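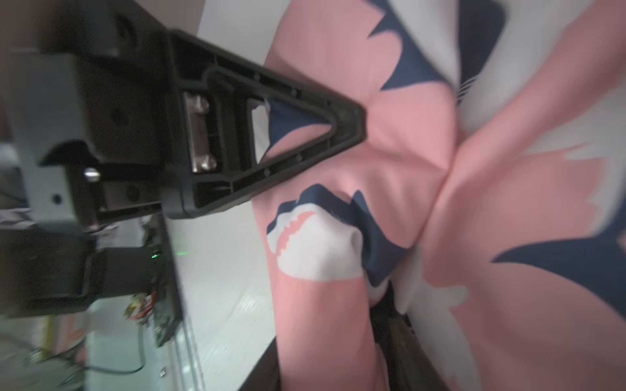
Wemness wrote on Dec 17, 2020:

> The revised sheet for the Pinto gives the lime at 20 ml and asks for the
> drink to be mixed in advance. Our bar has always shaken it to order. Are we
> now expected to batch it, and if so, is the water to be added at the time of
> mixing or left to the ice? The sheet does not say. We should also like to
> know whether the Jendberg bitter may be replaced when stocks run out.

Thank you for the message, which raises points that several member bars have also put to the office. The reply is sent to the whole list so that all bars work from the same wording.

Batching is permitted and is not required. A bar that prefers to shake the Pinto to order may go on doing so, using the quantities on the sheet without change. The words "mixed in advance" should have read "may be mixed in advance", and the sheet will be corrected.

Where a bar does batch, the rum, the Jendberg and the sugar syrup may be combined up to six days ahead and kept in a sealed bottle in the refrigerator. The lime juice must not go in at that stage. It should be squeezed on the day of service and added when the bottle is opened. Juice kept overnight turns flat and slightly bitter, and the tasting panel at Plalness picked this out in every glass where it had been used.
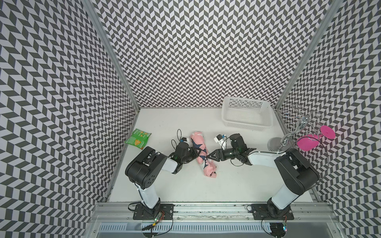

On the question of water, the answer depends on how the drink is finished. If the batch is to be shaken with ice before pouring, no water should be added. If it is to be poured straight from a chilled bottle, the shaking has to be made up for, and the panel settled on about 1,000 ml of still water to 6 litres of finished mix, lime included. Bars are asked not to use sparkling water for this purpose. The top of soda on the older version of the sheet was withdrawn in March and has not come back.

The 20 ml of lime is for a single serving. Some bars have read it as a double measure and halved it, with the result that the drink tastes mainly of syrup. Please check any recipe card displayed behind the bar against the current sheet.

As to the Jendberg, a substitute may be used provided that it is an orange bitter of similar strength and that the menu does not name the original. Herbal bitters are not suitable. The office holds enough for 3,000 servings at the Plalness store, and orders from member bars will be filled in the order received. Wemness may collect in person if that is more convenient than carriage.

The garnish is unchanged: one strip of orange peel, twisted over the glass and dropped in. A wheel of lime is acceptable for large functions. Cherries are not to be used. 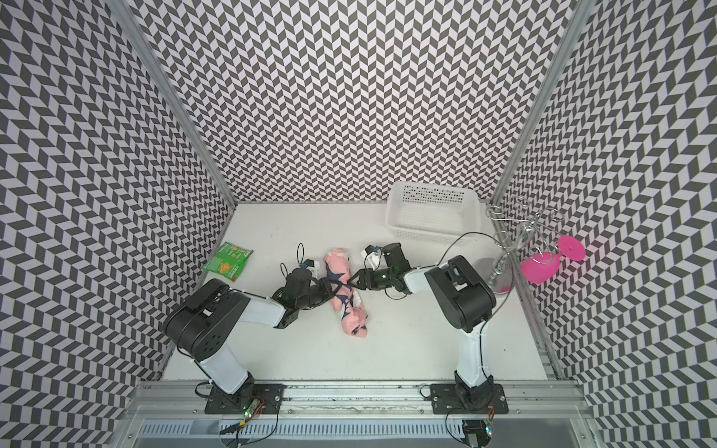

Table with two robot arms and patterned walls.

Bars that have already printed menus need not reprint them. Any bar that finds the batched version too sharp or too thin is asked to write to the list, giving the quantities used, how long the bottle was kept and whether it was shaken before pouring. Comments received before the March tasting will be put to the panel.

Drinks Standards Office
Plalness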